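Levix opens its star survey to schools and amateur observers

Flundomgate, 24th March

The Levix observatory in Flundomgate announces today that its survey of variable stars will be open to schools and amateur observers from May. Everyone who has a small telescope, or only a good pair of binoculars, may register and send in measurements.

A variable star is a star whose brightness changes when we see it from the Earth. Some of them change because the star itself grows and shrinks. Others are pairs, and one star passes in front of its companion. To understand such changes it is necessary to look at the same star many times during a long period, and a single observatory with cloudy nights above it can't do this work alone.

The survey list contains 2000 stars. From these, 20 were chosen for beginners. They are bright enough for binoculars and they can be found without a computer-guided mount. For each of the 20 stars there is a printed chart with comparison stars of known brightness, so that the observer can estimate by eye if the variable is brighter or fainter than its neighbours.

"We have received letters from observers for years, and it was a pity that we had no proper way to use their notes," said Chae-won Geum, who leads the survey. "Now an estimate made from a balcony will go into the same table as our own, with the name of the observer beside it. We ask only that people write down the time carefully and do not correct their numbers afterwards."

Measurements are entered in Sellinside, the online notebook of the survey. Each entry is compared with earlier ones from the same star. If two observers disagree strongly, both values are kept and a member of the team writes to them. The notebook can be used in a web browser, and paper forms are accepted by post as well.

The work is supported for two years by the Sitthichai fund, which also pays for printing the charts. Schools in the Flundomgate district may borrow a telescope for one term. Teachers should apply by letter or through the registration page, and say which evenings their pupils can observe.

Participation is free of charge. Charts will be sent to registered observers in the first week of May.

Press contact: Levix observatory, public office, Flundomgate
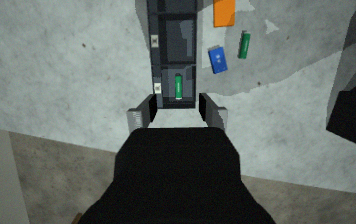

Can I take part if I live in a town with bright street lamps?
Most of the beginners' stars can be followed from a town. Choose a place where no lamp shines directly in your eyes, wait until they are used to the dark, and note the sky conditions together with your estimate.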